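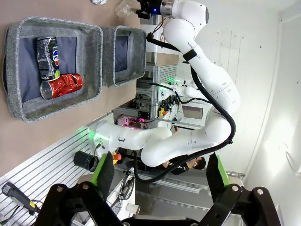

Jae-in Gil wrote in the margin of the last handout that a can in the right bin is a can in the right bin, and asked why we keep picking at it. It is a fair question and most of these notes are an answer to it.

ROBO 3361, Project Lab in Automation
Notes for unit 4: What does "it works" mean?
Reading: your own log files, and the Plillside report (on the course page)

1. The claim

The recycling task sounds easy. Cups and cans start on the table, two felt bins take them, two arms do the moving. Cans go in one bin, cups in the other. Every team so far has told me their system "basically works." I have heard this sentence in every section of this course since I started teaching it, and I no longer know what it means. A Pepsi can lying in the bin tells you where the can is. It says very little about the program.

Please stop using the word "basically" in reports. I will circle it.

2. The Plillside numbers

The Plillside team ran their sorter in May and logged 363 attempts. They reported 300 successes and put the percentage on their poster in large type. Work it out before reading on.

Then look at the notes column. In 73 of those 300 a team member touched something after the start signal: turned a can, slid a bin closer, pushed a cup back from the table edge. The team called these "assisted successes." I call them failures with good manners. Work out the percentage again and compare.

To be fair to them, they wrote it down. Team Gukden had a higher number and no notes column at all, and I trust it less for that.

3. Things that inflate a score

Stopping the clock early. If a run only ends when it ends well, you will never record a bad one. Fix the time limit first and write it on the sheet.

Friendly starting positions. A can standing upright in its favorite spot is a different problem from one lying against another can. Shuffle the positions by a method that doesn't involve your own hands or your own opinion.

Easy objects. Shiny cans and clear cups give cameras trouble in different ways. If you tested on one kind of cup, say one kind of cup.

Two arms where one would do. I remain unconvinced by the handoff. Donal Ó Néill thinks it saves time when the object is on the far side, and he may be right, but I haven't seen a run with the handoff switched off that would let anyone say so. Whoever wants this for a final project can have it.

4. On the Szalai planner

Several of you have switched to Szalai after seeing the demo video. Fine. A video is one run, picked by people who wanted you to pick their planner - keep that in mind when yours stalls over the second bin. Keep the old Orkis scripts in your repository until you have compared both on the same starting positions.

5. Lab rules, again

One person on the pendant for the whole run, with no other job. Cables off the floor where people walk. Nothing to drink near the table, and that includes paper cups. Look where the red stop button is before you start the arms, every time, even if you set up the station yourself.

6. Due February 2, 2018

A log of every attempt, including the ones you would like to forget. A column for human contact. One page on the worst run you had and what you think caused it, with some way to check whether you are wrong. Teams that report no failures will be asked to run the system in class with me placing the cans.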